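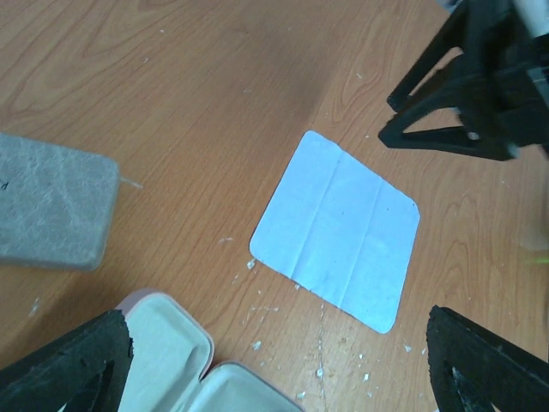
Itzel Rosales wrote to ask whether a cloth ought to be folded before it goes into its case or simply laid in on top, and added that she had owned a case for years without finding any guidance on the matter. Her letter was passed round the workroom, and the answer we sent her now appears further down this page under Care and Use.

About Gramham

Gramham is a maker of small lined cases, cloths and soft pads for everyday belongings. Our products are kept in handbags, desk drawers, bedside cabinets and coat pockets. They hold spectacles, sewing things, hearing aid batteries, earrings, drawing materials and a good many other articles that customers have told us about over the years.

The company works from a single building in which cases are shaped, lined, checked and packed. Our office occupies the upper floor. The workroom, the cutting room and the stores are on the ground floor, and the packing tables stand between them so that finished goods travel the shortest possible distance before they are wrapped.

Our History

Gramham began as a repair business. Customers brought in cases with torn linings or tired hinges, and the firm relined them by hand. Much of what we know about cases was learned in that period, when a large part of each day was spent taking apart articles made by other people. Linings were found to wear first along the fold nearest the hinge, and then at the two front corners where a finger goes in to lift the contents out. Both places are still reinforced in every case we produce.

The first case of our own design was the Stodolora, a hinged case with a rounded rim and a padded fabric lining. It remains in the catalogue. The shape of the lid has been altered twice, on each occasion to make it easier to open with one hand. The Finura cloth followed, at the request of customers who wished to have something suitable to keep in the case.

On 31/05/2019 the company moved to its present premises. The old packing tables came with us. Repairs continue to be accepted, and a separate bench is set aside for them.

What We Make

Cases. The Stodolora range consists of hinged cases in 6 sizes, the smallest intended for rings and the largest for drawing instruments. Shells are offered in plain, quiet colours, and linings are cream unless the customer asks otherwise. A pale lining shows dust readily, and some customers have asked us for a darker one. We supply it on request, although we continue to recommend cream to anyone who keeps small dark articles such as screws, needles or beads, which are easily lost against a dark ground.

Cloths. Finura cloths are square, with rounded corners. They are sold singly and in packets of 10. Each is folded in three and then once across before packing, and will show its fold lines when first opened out. The lines soften with washing.

Pads. The Esquivel pad is a soft block for wiping down table tops, shelves and the insides of drawers. It was introduced for our own use in the workroom and was added to the catalogue after visitors began asking where it could be bought.

How the Work Is Done

Every case is opened out flat on a table for inspection before it is packed. The inspector runs a fingertip round the full length of the rim, presses the lining at the hinge and at the corners, and closes the lid three times. A case that does not close cleanly on each occasion is returned to the bench with a paper slip stating the fault. The slips are kept, and are read through at the end of every February, when decisions are taken on any change to patterns or materials.

Cloths are laid out singly on a wooden surface and looked at from both sides. Loose fibres are removed. Cloths with specks or pulled threads are put aside for cleaning use within the building and are not sold as seconds.

Tables are cleared and wiped at the close of each working day. New members of staff spend their first fortnight at the packing tables, whatever post they have been engaged to fill, and are expected to be able to fold, wrap and label without supervision by the end of it.

In our last full year the repair bench completed 1,691 repairs. Most were new linings. The remainder were chiefly hinges, with a small number of shells that had been sat upon.

Care and Use

A cloth should be folded before it is placed in the case. Folded in three and then once across, it will lie beneath the contents and serve as a second layer of padding. A cloth laid in loosely tends to be caught in the hinge, and this is a common cause of early wear to the lining.

Cases may be wiped on the outside with a damp cloth and left open until dry. Linings should be brushed gently, working from the hinge towards the front. They should not be soaked. Crumbs and grit are best removed by turning the open case upside down and tapping the shell with the flat of the hand.

Cloths should be washed by hand in warm water with a little plain soap, and without fabric softener. They may be ironed on the lowest setting if the customer wishes, although this is not required.

Pads should be rinsed and left to dry on their side. A pad that has begun to shed fibres may be trimmed with small scissors. Fibres should not be pulled.

Visiting and Schools

The workroom may be visited by appointment. Groups are shown the cutting room, the benches and the packing tables, and may try folding and lining for themselves at a table kept for the purpose. Schools are particularly welcome. We ask that groups of pupils be accompanied by their own staff throughout, and that bags and coats be left in the entrance hall. The hall has hooks for 70 coats.

Sample boxes can be lent to schools teaching textiles or design. Each contains an unlined shell, a cut lining, a finished case and a selection of cloths, together with printed notes for the teacher.

Repairs and Enquiries

Cases of any make may be sent to us for an opinion. They should be emptied first, and a note enclosed giving the owner's name, a return address and a short account of the fault. We write with a price before any work is begun, and cases are returned free of charge where the owner decides not to proceed.

Letters on the care of cases and cloths are answered by the workroom. Please address them to The Repair Bench, Gramham.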